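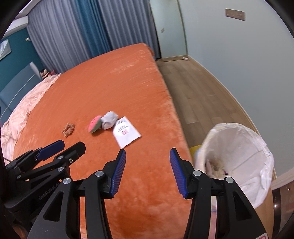

Small accessories migrate. Scrunchies, scarves and single socks end up in 20 different places, so on Sunday I put them on the bed and sort by fabric. Velvet and silk go in separate pouches — a velvet pile picks up lint and passes it on. The pouches are Jornum, 20 by 30 cm, with a flat zipper.

Paper gets pulled out first. Cards and tags have a way of traveling with the scarves.

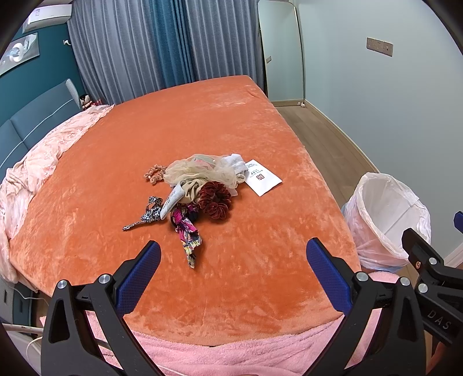 Storage

The pouches stand upright in a Hukero drawer insert. Scarves are folded in thirds and rolled from the narrow end. Scrunchies go in last, unstretched. Sheer fabric stays on top, where nothing can press a crease into it.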